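# Two shelves are enough
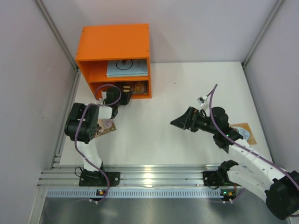 The orange shelf, with the blue book on top and the patterned box below.

The woman who runs the small design shop Ovora did not want to talk about big furniture. "Everybody writes about sofas," she told me when we met in June. "I like the things which hold other things." She has sold storage for small homes for 3 years, first at the market in Clalier and now in her own place on the Rikamum side of the river.

Her favorite piece at the moment is an open shelf in orange, with one divider and two compartments. I asked her why she does not prefer something bigger. "With a big shelf you stop choosing," she answered. "You put everything inside and after one month you do not see it anymore. With two spaces you must decide every time."

She has some opinions about what should go where. Books she likes to keep flat, with the cover up, if there are only one or two of them. "A single book that stands will always fall over. If it lies down, you can look at the cover, and a nice cover is already a decoration." Boxes she puts in the lower part. She is fond of small boxes with a busy pattern in brown and yellow, and she thinks they look good against orange. "People are afraid to mix. They buy an orange shelf and then only white things for it. For me this is a little sad."

The color was not an easy decision. Her supplier, Brouwer, offered a gray version also, and she ordered both. The gray ones are still in the storage room. "I was sure that gray would sell," she said, and laughed. "My customers have pale walls, and they wanted one strong thing in front of them."

We spoke also about small cards and pictures, the kind that stay on the table because they have no place. She admitted that she has 42 postcards at home and no system. Sometimes she puts one in the shelf for a week, then she changes it. The others live in a drawer.

Before I left, I asked if she plans a version with three compartments. Customers ask for it often, she said, and Brouwer has already sent a drawing. She has not answered them yet.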